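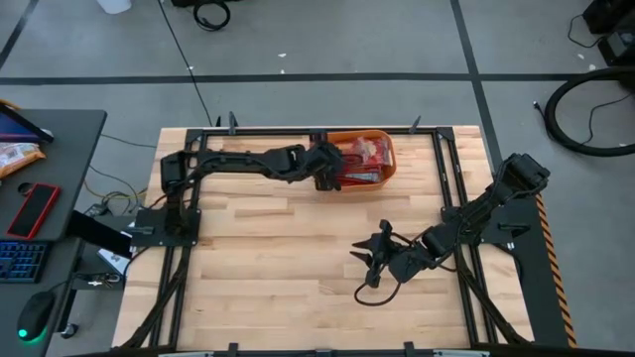
**What is the kit for?**

Teaching two arms to do small, fiddly table jobs by showing them, with a person guiding the motion first and the software learning from the recordings.

## Speaker notes: two arms, one table (30 June 2022)

Thank Trinh Khúc for the invite. Say who I am: I run the bench reviews at Flandcombe, and I've had the Trandden two-arm kit for long enough to have strong opinions. I paid for it out of our own budget. Trandden hasn't seen these notes.

Ask for hands: who has one arm running already? Who has two? (Expect far fewer. Wait for the laugh, then move on.)

### 1. What you get

- Two arms, the mounting plates, the control box, the recording software, a year of updates.
- Table is your problem. We went with butcher block on ours and I love it.
- Black extrusion frame around the tabletop. Both arms bolt to the frame, so you can swap the top without touching the arms. Say this slowly, people miss it!
- The manual is 13 pages. Good pages, though! Sơn Diệp read it on the bus and had the first arm moving before lunch.

Mention the competition here, briefly. The Ghasemi kit is the other one people ask me about. Nicer software, one arm, and adding a second means buying a second license. I'd still recommend it if you only ever need one arm.

### 2. The job we gave it

Red packages and an orange bin. Shiny wrapping, which I picked on purpose because shiny, crinkly stuff is where cheap setups fall over. The packaging catches every light in the building and looks different each time you move it.

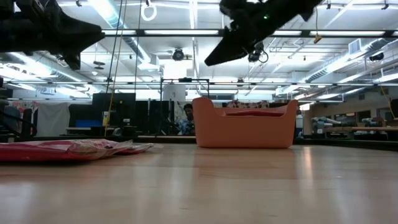

*Both grippers over the table, packages at left, bin at right.*

Let them look for a bit. Then talk about the clear film. See how it thins out to a flap on the wood? That flap was my favorite enemy for weeks. A finger that lands on it can close on film and miss the package completely. Uyên Đồng came up with the approach we use now: come in lower, a little from the side, and close slowly. She recorded a fresh set of demonstrations that way and the difference was huge, I was grinning like a kid.

Numbers (put them up, don't read them all):

- Demonstrations recorded: 1126
- Kept after we threw out the messy ones: 1052
- Picks run in the long test: almost 3000

If someone asks what "messy" means: dropped package, operator sneezed, operator changed their mind halfway. We kept the slow ones. Slow is fine.

### 3. Things I really like

Recording is one button. You press it, you do the job, you press it again, and the file shows up with a name you can read. After years of folders full of gibberish I could have hugged somebody.

The long tapered fingers. They get in beside a package where a chunky pad would just shove it along the table. They come off with a hex key, too, and Norbert Oláh has started making his own versions (ask him at the break, he brought a pocketful).

The two arms share one clock. Sounds dull, I know! But if you've ever tried to line up two recordings by eye you'll understand why I'm giving it a whole bullet on the slide.

### 4. Things I'd change

- Cable handling. The clips in the box are too few and too weak. Budget an evening and buy better ones. A gripper cable needs enough slack for the wrist to turn, and finding the right amount took us several tries.
- The restart procedure after a hard stop. Both arms have to go home one at a time, left first, and the screen doesn't tell you that. Page 9 does.
- Support answers by email only. They were kind and knew their stuff, but I waited.

Cletus Dvorak at Gulldale has the same kit and disagrees with me about the cables. He says the clips are fine if you warm them up first. I tried it. Still no.

### 5. Should you buy one?

For a teaching lab or a small research group, yes, happily. For a packing line, talk to me afterward, as this kit is built for learning jobs and I haven't tested it for speed.

New fingers and a better restart screen are promised for October. I'll rerun the same red-package job when they arrive and post the results next to these.

Questions. Repeat each one into the mic, the back row couldn't hear last time.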